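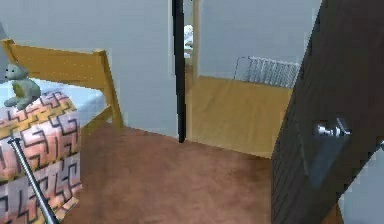

Workshop tips -- planner and perception stuff, mostly indoor sims. Add your own, keep it short. (Nov 2, 2024)

**Doors**
- Half-open door = its own collision body. Don't bake it into the wall mesh. Marina lost an afternoon to this.
- Update the hinge angle *before* you call the planner. Stale angle and it'll happily route through the panel.
- Lever handles: shiny ones wreck the depth. Fit the lever from colour, take depth off the door face next to it.

**Floors**
- Carpet to wood at a doorway -- two friction values, switch at the threshold. One average value is worse then either.
- Mottled carpet gives false blobs. Blur first, then segment.

**Beds, blankets**
- Bold patterns split into dozens of segments. Merge by depth, not colour.
- Soft toys on bedding: give them a seperate label or the bed's bounding box grows ears.
- Mask the arm's own links out of the cloud. Every time. Yes even the thin ones.

**Planner**
- 200 ms timeout for replans, 3000 for the first plan. Ruben wants it longer, ask him.
- 4 seeds minimum before you call anything fixed.
- Seed 1458 still fails at the doorway -- Velimir has the log.

Grasp notes are on the Soltutari page, not moved over yet.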